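Visit report: Fivard demonstration site, Watwood
26/08/2022

Fivard records hand-guided and remote demonstrations for two-arm robots. The Watwood site works in furnished rooms, with household objects on folding tables. The task on the day of the visit was tableware handling.

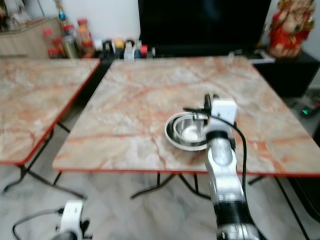 Remote control is done with a leader-follower setup. The operator moves a pair of small leader arms and the robot copies the joint angles. Each take is capped at 40 seconds, and a shift aims for 200 takes. Two steel bowls, one nested in the other, leave little room for error at the rim, and the gripper has to come in beside them with its fingers pointing down. New operators train for 9 hours before their takes are kept.

Takes are logged in Wumimach, which stores joint positions and video on one clock. A take with a long pause is marked and redone – the pause would otherwise be learned along with the motion. 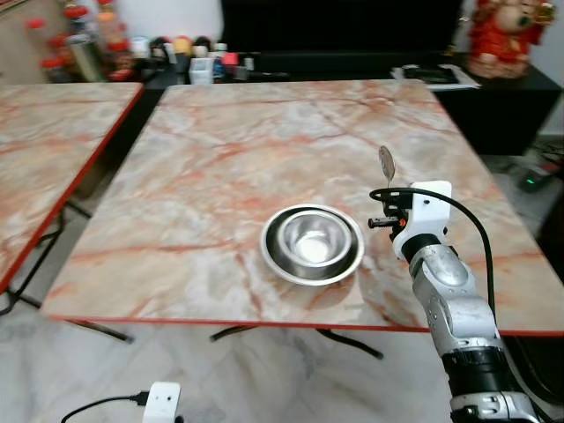

Hand guiding is kept for short contact motions. Staff put the arm in a free-moving mode, push it through the path and save 12 waypoints. The Beneš controller replays them at half speed for checking. A comparison of both methods is due in November.

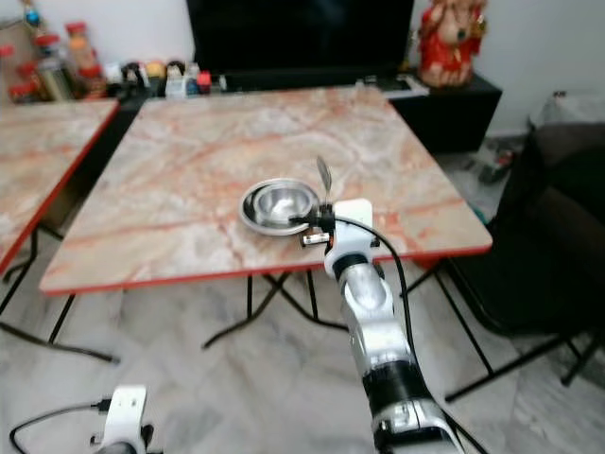
Spoon held upright in the gripper, next to the nested steel tableware.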